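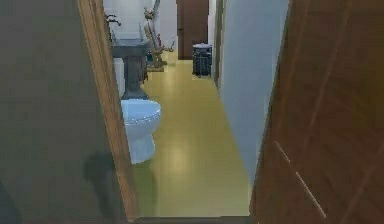
My grandmother left the house in Jimanstead to all of us equally, which sounds generous until you have to decide who gets the room over the kitchen. Sneha Rana, my cousin by marriage and the only one of us who ever reads a lease, drove up in July with a cooler of mango pickle and a list, and by the time I arrived she had already given the list up and was sitting on the back steps with old Ferenc Antal from next door, shelling peas into his hat.

"He says she owed him a song," Sneha told me.

"Two hundred dollars and a song," said Ferenc, "but the money I forgive."

Well, I had no idea what song. She hummed all day long, my grandmother, over the dishes and the ironing and the radio too, if she didn't care for what was on it, and I don't believe she ever got to the end of a tune in her life. Ferenc said it was the one about the ferry. She had promised to teach him the last verse 11 years ago, over this same fence, and then his wife got sick, and then it was winter, and you know how it goes.

So I sang what I had, which was a verse and a half, badly. Sneha came in on the chorus with different words altogether (her mother's, she said, from Darkari), and Ferenc closed his eyes and kept time on the step with his shoe.

"That isn't it," he said when we ran out. "Go again."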